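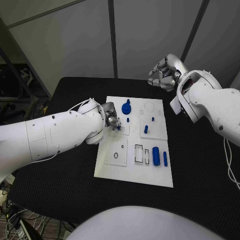

4.2 Edge contrast and placement of the page

Contrast between a page and the table under it affects how quickly a reader with reduced vision finds the corner of the page and the start of the first line. The Flodville reading rooms replaced their pale desk tops in May, and the change made it possible to compare two surfaces while holding the lamps, chairs and print size constant. The dark condition used a matte black covering with a fine texture, chosen to limit glare. A white rectangle on such a surface keeps a clear outline even when it lies at a slight angle, as the board in Figure 3 does, and its far edge looks narrower than its near edge. Readers in the pale condition had to judge the same narrowing from a much weaker outline. Several placed a finger on the near edge of the sheet and slid it upward until they reached the far corner.

Each session consisted of 50 page turns. The reader took a loose sheet from the left, set it down, and read the first full line aloud. Search time ran from the moment the sheet came to rest to the first spoken word. Across both conditions 977 search times were kept for analysis. Sheets that slid off the desk or were turned over by mistake were removed before any comparison was made. Illuminance at the center of the desk was held at 300 lux and checked at the start of each session.

Search times were shorter on the dark surface. The difference was largest for sheets that had come to rest at an angle and small for sheets that lay square to the reader. We take this as support for the view that the outline of the page serves as a guide to the direction of the text — a reader who sees the top edge clearly can predict the slope of the first line before reading it. The Otemura scale of reading comfort showed a weaker effect in the same direction. Comfort ratings also fell toward the end of long sessions on both surfaces, and the two trends could not be fully separated.
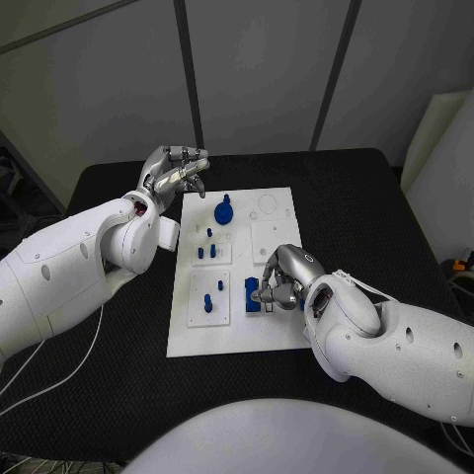 Birutė Rätsep, in written comments on an earlier draft, objected that a dark surface may help at the edge of the page and hurt in the middle of it. When the eye moves back and forth between a bright sheet and a dark surround, she wrote, the reader pays for the sharper outline with "a small adjustment at every glance away." She asked that search time be reported separately from the time taken to read the line itself.

We have done so in Table 5. Line reading time did not differ between the two surfaces, but the lines were short and the readers had little cause to look away from the sheet. The objection may still hold for tasks such as note taking or copying, in which the gaze leaves the page often. Baranauskienė used longer passages and a mid-gray surface, and reported no loss in the middle of the page. The Udberg desks, which are gray with a narrow black border, would allow a direct test. A follow-up with 17 readers is planned there, using bound volumes in place of loose sheets.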